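Small bits talk, Widedstead, December meeting
Speaker notes, long version (short version is on the cards, don't mix them up again)

Door code for the hall 2449. Projector lead is in the side pocket. Say hello, say who I am, say toy library, say tea is after and not during.

Start. Everyone's got a drawer. Or a biscuit tin, or a bowl on the windowsill. Hands up who's got the bowl. Wait for the hands.

What's in it: one brick, a battery nobody trusts, hair clip, wheel off something. You don't throw the wheel away. You don't know what it's off either. Could be eleven years in that bowl.

At the Lowther toy library we get boxes of this stuff given to us. People are very kind and they tip the drawer straight in. We had one in spring, about 400 pieces, five or six different toys in it, plus some that weren't toys at all. Took me a whole wet afternoon and I enjoyed it more than I should of.

So tonight is how I do it. Method not clever. Works on a kitchen table.

First thing, spread it out. Flat surface, plain colour, nothing patterned. Grey is good. Don't sort out of the box! You just stir it. You pick up the same yellow piece over and over and put it back again. Out on the table, gaps between things, so each one can be looked at by itself.

(click)
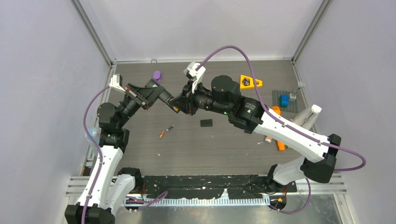

Should you wash the pieces before you sort them or afterwards?

Afterwards, in small groups, with warm water and a bit of washing-up liquid. Anything with a battery or a speaker in it stays out of the bowl and gets a wipe with a damp cloth.

Someone will ask about the dishwasher. I don't. Stickers come off, thin pieces go bendy. Top rack in a net bag if you must.

Next bit, families. Not colours. This is where people go wrong, me included for years. Colour looks lovely and it's useless, you get a tub of yellow and a child wants a wheel. Go by what a thing joins to. Studs with studs. Beams with holes go with the pegs that fit the holes. Baseplates on their own, standing up on edge like toast.

Pass round: the peg, the beam. Let them push the peg in, they like that. GET THE PEG BACK.

Things stuck inside other things. Do you pull them apart? My rule, leave it for the first pass. A small black piece pushed into a yellow triangle might be somebody's wheel mount and there might be three more steps of it in the heap. Take it apart and you've lost the clue. Second pass, if nothing else turned up, then separate.

Tell the crane story here if going well. Skip if running over. (Crane story: had all of it except the hook, hook was in the doll's handbag.)

Tubs. I get asked about tubs more than anything. Ours are Rokance, the shallow clear ones with a clip lid, came from the shop opposite the bus station when it was closing down. Clear matters. Shallow matters more. Deep tub = drawer with a lid on. For the tiny things there's the Pirkel tray, has dividers you can slide, the dividers do wander a bit when you carry it. Carry it level. Egg boxes are fine too and free, just don't put them anywhere damp.

Labels: stick a real piece on the lid if you've got spares. Little ones can't read "connectors". Big ones won't.

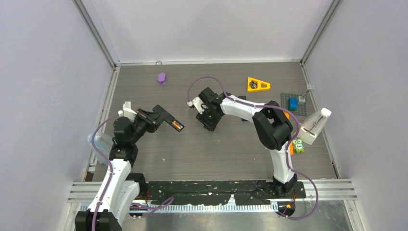

Then the leftover pile. There's always one and it's always bigger than you'd like. I split it in 2 heaps, one that's clearly from some toy we don't have, one that's not a toy. Bottles and lids and so on come under not a toy, even if a child has been playing with them perfectly happily all week. Empty plastic bottle is a good skittle, I know. It's still going in the recycling or home with whoever brought it.

The toy-but-don't-know heap goes in the Maybe Tub. One tub. When it's full you go through it, and you've got to be a bit hard. Ours gets done at the end of term. If a piece has been in there two goes and not found a home it goes to the junk modelling table, where it's very happy as a robot's ear.

Ask: what's the oddest thing you've found in a toy box? Give it a couple of minutes. If it goes quiet say the denture story. Not over the cakes.

Safety bit, keep it short but DO say it, I forgot at the last one and had to shout it over the kettle.
Anything that fits in the cardboard tube is out for under threes. Got the tube with me.
Button batteries, straight out, taped, up high, to the battery bin at the supermarket. Check the back of anything that flashes or sings. If the cover's got no screw it doesn't go on our shelves at all.
Magnets the same. Loose magnets no thank you.
Cracked things, run your thumb along the edge. Sharp, bin.
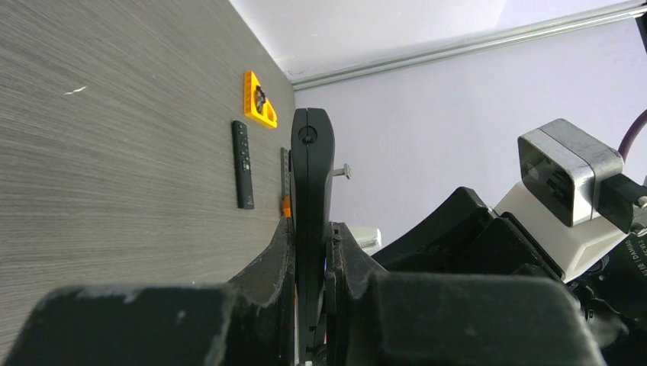
Page last changed: 25th November

Remote controls. Separate heading because we get so many. They come in with the toys, children love buttons. Look at what it is first. Is it for the telly, is it for a toy car, is it for somebody's fan. If it's a household one ring the family before you do anything else, they'll have been looking under the settee cushions. Battery cover on? If it's missing it doesn't go out to play, tape isn't good enough, tape gets picked off.

Toy ones, keep with the toy. Elastic band round both. Write on the band if you can find a pen that does it, I can't.

How long does it all take. People want a number. Depends on the heap. A shoebox is an evening with the radio on. Do it with someone else if you can, one picks and one puts, and swap when your neck goes. Children can help from about the second pass, not the first, first pass they just start building. Which is the point of the stuff I suppose.

Hand round the sheets. I've printed 57, should do the chairs and a few for the back table. If short ask people to share and say it's on the website under Sorting, old version has the wrong tube size on it so don't use that one.

Finish with the practise heaps on the side tables. Mixed bag on each, tubs underneath. Let them get on. Go round. Don't do it for them.

Things to bring home again: tube, peg, beam, Pirkel tray, extension lead, the good scissors.

Money for the hall in the tin, recipt from the lady at the desk.

Lights are the switch behind the piano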